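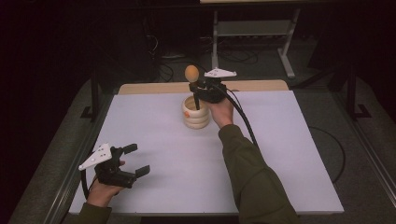

Usa Panyasiri

Egg cup too narrow for large eggs?

I have a cream egg cup made of stacked rounded rings, with a small orange mark on the front ring. A brown egg has to be lowered upright into it, blunt end down. Medium eggs seat properly. Large ones stop at the rim and lean. The table has a flat white board on it, so I doubt the surface is the cause. Is there a standard internal diameter, or do I need a different cup?

Posted June 16, 2022
2 replies

Gredby

There is no standard that makers keep to. Measure the inside of the mouth, not the outer ring – thick walls take up more than you would expect. Then measure the egg at its widest point. The cup should be 3 to 5 mm narrower than that, so the egg rests on the rim with its widest part just above. If the gap is larger the egg sits high and tips. Also check for glaze or dried yolk on the inner edge. I had a bump on one of mine and took it off with 200 grit paper, used wet.

Try the egg the other way up as well. The pointed end goes further in, but the top is then harder to cut.

Plundar

just buy medium eggs. or a wider cup, mine came in a pack of 2 and they fit everything except duck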